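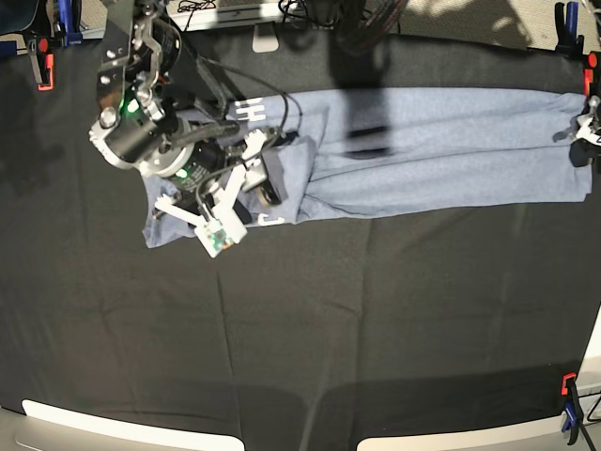

Page last updated: October 21, 2020

HYWEL HUGHES RETURNS TO HORROR WITH "PRANDDALE"

Cadano Pictures is thrilled to announce that "Pranddale," the new feature from writer and director Hywel Hughes, will open in December with a first showing at the Vaughan Theater in Illier.

The film follows two sisters who inherit a flooded slate quarry and the house above it, and who start hearing their late father on the old work phone. It was shot in 35 days, almost all of them at night, and the creature effects were done live on set. 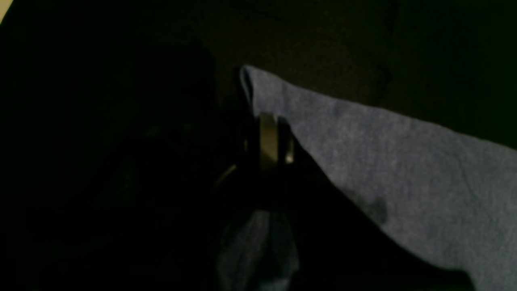
Blue-gray fabric, close up.

"I grew up renting monster movies with half the cover torn off, and I wanted to make one of those," said Hughes. "We laughed so much making this, and then we watched the first cut and it scared the life out of us!"

The theater will sell 200 seats for the opening night. Hughes and both lead actors will stay on for questions after the credits.

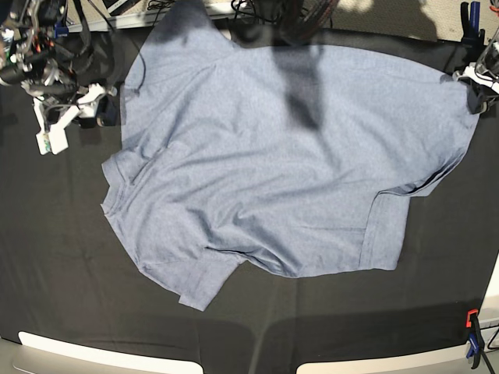 Light blue T-shirt on a black work surface.

The score was recorded in the quarry chapel on a pump organ with 192 pipes, some of them badly out of tune (the composer asked for them to be left that way). 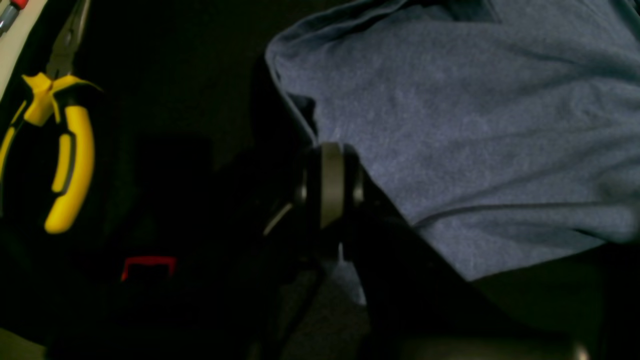

A second week of showings follows, with a late screening each night and the director's first short, "Lamp Oil," playing before it. Tickets go on sale at the Vaughan box office at noon on the first day of December.

Press screeners are available from Cadano Pictures on request.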